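Equipment Notes, 1/30/23

Dandano two-arm sorting kit: first bench report

Dandano began shipping its small bench kit in December, and Posgate now carries it for buyers who want local support. The kit is aimed at teaching labs and small shops that need to trial a pick-and-drop task before committing to a full cell. We have had one set up on a plain white table with a short list of jobs, all of them variations on putting light household items into one of two bins.

The package covers two arms with grippers, a camera for each gripper, the controller, a cable set and a licence for the Zavard task software. Bins are not supplied. Any open container with a rigid rim will do, provided it is light in colour inside, as the software's depth estimate degrades over dark interiors. We used one yellow-green and one grey.

Mounting took the better part of a morning. The base plates are drilled for metric hardware only, and the clamps in the box will not grip a bench top thicker than 65 mm. The cable set is generous in length and short on strain relief. Slack at the wrist has to be dressed by the user, and the manual gives this half a page. We ended up leaving a wide loop so that the final joint could turn through its range without pulling on the connector.

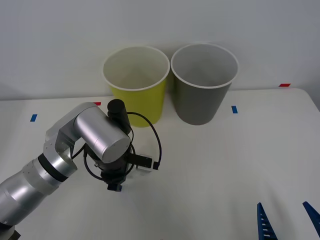 Wyss wrote in to say that the loop is the wrong answer. Over 28 weeks with an earlier version of the kit, the connector on the sensor module worked itself out of its socket more often than any other fault occurred, and a printed clip on the forearm cured it. The same letter asks whether Dandano has changed the socket. According to Posgate it has not, although a locking version is under consideration and would be offered as a paid retrofit.

Position marking is left to the user as well. The software stores bin locations as table coordinates and has no routine for finding a bin that has been bumped. Coloured tape is a cheap fix. We put down short strips in red and blue, and it is worth choosing a tape that lifts cleanly, as the layout will be revised. After each change the stored coordinates must be re-entered for both arms. The second arm does not inherit them from the first, a point the quick-start sheet omits.

The fingers are the best part of the kit. They are ribbed, with open cells along the inner length, and are sold as a compliant design that closes around an object under modest force. Replacement pairs are $303, a steep price for a wear item, and Dandano gives no service interval. The wrist camera is placed so that both fingers stay in view, useful when checking alignment by eye but costly in usable image area. Anyone training a model on wrist images alone should budget for that.

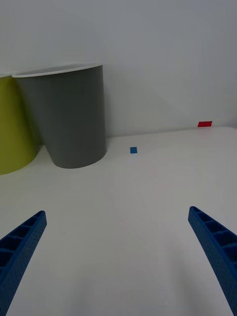

Equipment Desk
Technical Reviewer

Running the task list showed where the kit is comfortable and where it is not. Rigid items of regular shape give little trouble. Clear plastic is harder. The depth sensor returns sparse data on a transparent bottle, and the planner then falls back on the colour image, so any opaque part of the bottle becomes the main cue. Dandano recommends a matte background and even lighting for such items, and suggests approaching from above at reduced speed.

Release height matters as well. The default is set for shallow trays and is too low for a tall bin, where a long object held at an angle can catch the rim. We raised the clearance in the task file and added a pause before opening the gripper. Both settings are held per object class, so the change has to be repeated for every class that uses the same bin.

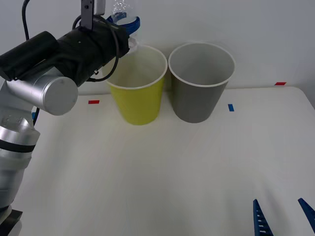 Tilt is the other setting to watch in that same file. The planner treats the held object as a straight extension of the gripper, and the drop point is calculated from there. With anything long, the offset between the calculated point and the real lower end grows as the wrist rotates. An entry for object length exists, but it is blank by default and the software gives no warning when it is left that way.

Firmware 2 is listed as the minimum version for two-arm operation. Posgate will update older units on request, with freight at the buyer's expense. Orders placed through Posgate include remote help with the first calibration; Dandano's direct sales do not.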